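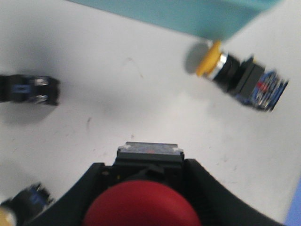 ## 3. How people sort the junk drawer

I came into this part of the study expecting to write about memory, and I ended up with a pile of notes about words. We had asked people in 19 shared workshops to tell us what they call the stuff they keep, and where they'd go looking for it. That gave us 2832 labels once I'd thrown out the blanks and the doodles (there were a lot of doodles!).

The big split was between people who name a part by what it does and people who name it by how it looks. At McKinnon, "stop switch" and "kill button" were on neighboring shelves and meant the same thing. At Tolier it was all color and shape - "the yellow one," "mushroom," "fat red" - and new members learned those names faster than I would have guessed. Brayden Gill, who coded the labels with me, wanted a third group for names that only make sense if you were there, like "Jiver's spare." I fought him on that for most of September and then gave in, so it's in Table 2 as "local history." 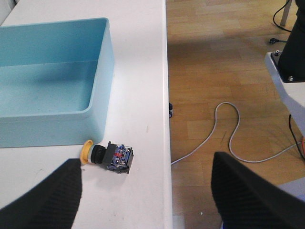

**Figure 3.** Push-button switch on a white tabletop, next to an open light blue bin.

Bins changed the naming more than I thought they would. When a shop had open bins, people wrote broad labels like "electrical" or just "buttons," and they got sloppier as the bin got bigger. Closed drawers pulled out longer labels, sometimes a whole sentence. My favorite from the Mando set reads "switches, mostly good, ask first." We coded that as function, with a note, and I still go back and forth on it.

We also gave 300 of the labels to people from a different shop and asked them to guess what was inside. They did fine with the function names and pretty badly with local history, as you'd expect. Looks-based names landed in between, and they fell apart when two parts had the same cap color but different bodies.

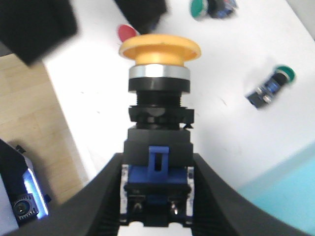 ### 3.1 Who gets to rename things

Old labels hang around. Most shops had no rule for changing one, and people would tape a new name right over the old one and leave both readable. I coded the top layer only, which probably hides some arguments - Brayden thinks plenty of them.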